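Cell Technician (one machine, many opinions)
Kinnear Test Hall, Plollau site
Posted 26 May 2026 – Reference 286

We are looking for one person to look after one robot arm. People hear that and picture a quiet life, and we would like to correct the impression before anybody gives notice at a perfectly good job.

The arm lives in what we call the dining cell. It spends its days practicing small table jobs: reach, lower, grip, lift, put it back where it was. Every routine is built in simulation first, then run on the real arm with the guard door shut and somebody sensible standing near the stop button. For most of the past year the somebody has been Innes Rennie, who is moving to our Bikden site and has left a binder. The binder is good. The handwriting is a separate problem.

What you will do

Start the cell in the morning and run the warm-up. Check the joint zero positions against the sheet taped inside the cabinet door. If they disagree, believe neither until you have checked again.

Keep the gripper in order. That means wiping down the finger plates, checking the fastening screws with the small torque wrench (it has its own drawer, please respect the drawer), and swapping worn plates before they start dropping things. Expect to do a full strip and clean every 100 hours of running.

Look after the cables. Most of our faults have been cables. The rest were blamed on software and were later found to be cables.

Keep the simulated cell matched to the real one. When somebody nudges a table on the floor, the model has to be told, or the arm will lower itself with great confidence onto a surface that has moved. You will measure, edit the layout file, run the routine on screen and only then let the hardware try it.

Write up each fault in the log. "Fixed it" is not a write-up.

What you should bring

Two years of hands-on work with industrial or lab robots, or a similar stretch keeping other moving machinery alive. You can read a wiring diagram and use a multimeter without looking either one up. Some Python would help, mostly for reading other people's. If you have worked with our layout tool, Dakon, we will be delighted and a little suspicious, as we wrote it ourselves and the manual runs to 11 pages.

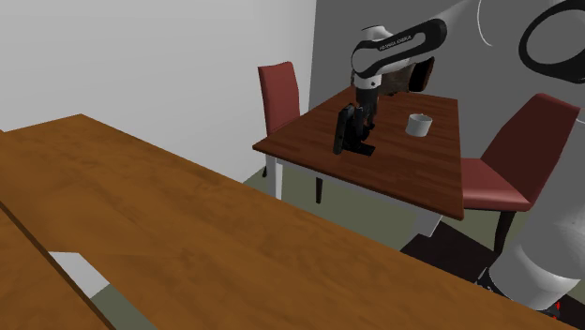

Simulation view: Kinnear Test Hall, dining cell layout

The first practical task at interview uses this layout. The gripper is down at the tabletop with the cup off to one side, and we will ask how you would check the table height before running the same move on the real arm. You get 25 minutes, a tape measure and coffee. There are several decent answers. Raising the speed to see what happens is not among them, though it has been offered.

The terms

Full time, on site, day shift, with a month of overlap with Innes so the binder can be translated. Paid overtime when a run goes late. Steel-toed shoes are on us. The parking lot is free and floods at the north end.

How to apply

Send a resume and one page on a machine you kept running longer than anyone expected. Put the reference number in the subject line and address it to Gintarė Uibo, cell lead, Kinnear Test Hall. She reads them all herself. Please leave the accent on her name; she notices.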